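# Ridged pads on soft fabric: Maeng fingers vs. Rollero fingers

September 25, 2026 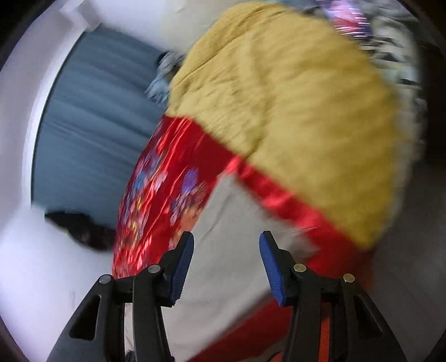
A reader of the April post wrote in to ask why I bother with a hand-held unit at all when the Rilthorpe arm is already bolted down and would give repeatable approach angles. The same message said that any pad comparison done by hand measures the hand.

Partly true. I can't hold approach speed constant, and the log shows it. But the two pad sets see the same operator and the same pile, and the hand-held body goes through 100 grasps in the time the arm needs to plan a couple dozen.

Setup: one linkage, one camera, one Potareo logger. The Maeng pads are the blue ones with fine parallel ridges. The Rollero pads are smooth and slightly softer. Both mount on the same jaws, so the stroke doesn't change between sets. The test material is a mixed heap of clothes and cloth, matte and satin-like together, reshuffled every ten grasps.

I logged 848 grasps, 423 on the Maeng pads and the rest on the Rollero. A grasp counts as a slip if the cloth leaves the jaws before the lift reaches the line on the wall.

- Maeng: 61 slips, mostly on shiny fabric pulled across the ridges
- Rollero: 119 slips, spread evenly over everything

Double picks went the other way. The ridged pads took two layers more often when the jaws closed deep in the pile. I didn't define a double pick before starting, so I'm not publishing a number for it.

Camera notes. Motion blur is worst on the approach, when the fabric smears and the jaws stay sharp. Shortening the exposure helped until the darker cloth went to noise. I settled on the middle preset and added a lamp. The logger drops frames if the preview window is open on the same machine. Close it.

Wear: the Rollero pads picked up lint and had to be wiped twice per session. The Maeng ridges hold lint too, but a stiff brush clears them.

The Maeng set stays on for now. Next is the same heap with the arm, both pad sets, fixed approach speed. The mount adapter is printed, but the bolt holes are undersized and need drilling out.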